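5.3 Unplanned contact during disassembly

The most serious fault in the Nundholm trials came from the stage we had expected to be easiest. The cell takes desktop computers apart so that boards, memory and drives can be sorted for reuse. Each tower is laid on its side on a slatted aluminium table with the side panel off, and the arm works down into the case from above. The controller, Merilura, plans each move from the wrist camera and a stored model of the chassis.

In July the arm was moving in to pull a memory module when one finger caught a cable. The cable was not in the stored model, and the camera had lost sight of it behind the fingers on the way down. Merilura read the rising side load as normal resistance from the slot and kept pulling. By the time the force limit stopped the arm, the case had shifted on the table and the header at the end of the cable had been torn from the board.
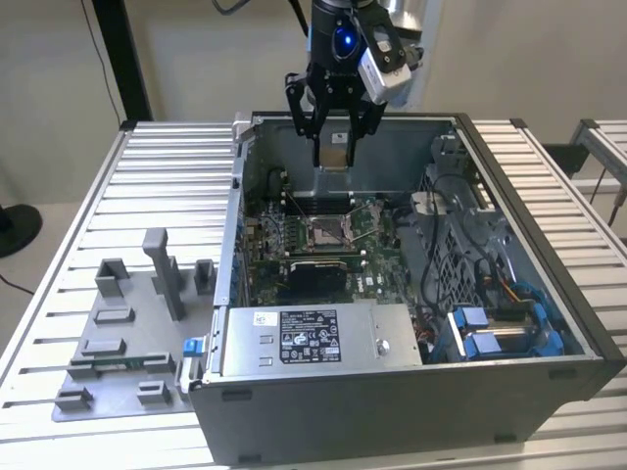
Figure 7. The gripper above an open tower on the slatted table, with the fixture plate to the left of the case.

Cables are hard to model because they seldom lie the same way in two machines of the same type. In the tower in Figure 7 a bundle of black cables runs from the drive cage towards the motherboard, and there are thin wires near the memory slots. We had treated such items as soft and therefore harmless. The log showed otherwise: the load had been climbing for almost 300 ms before the stop, and the direction of the force was wrong for a module leaving its slot.

We made 2 changes. The force limit is now set separately for each axis, with a much lower value sideways than along the pull. The arm also pauses above the case and takes a second picture before the fingers go in — if a cable crosses the planned path, the job is passed to the operator.

The same fault was then provoked on purpose at the Skedley test cell, using scrap boards. The arm stopped before any header came loose. The cost is time, and more jobs are handed over than we would like. Stops caused by labels peeling off and sticking to the fingers are a separate matter and are covered in Section 5.4.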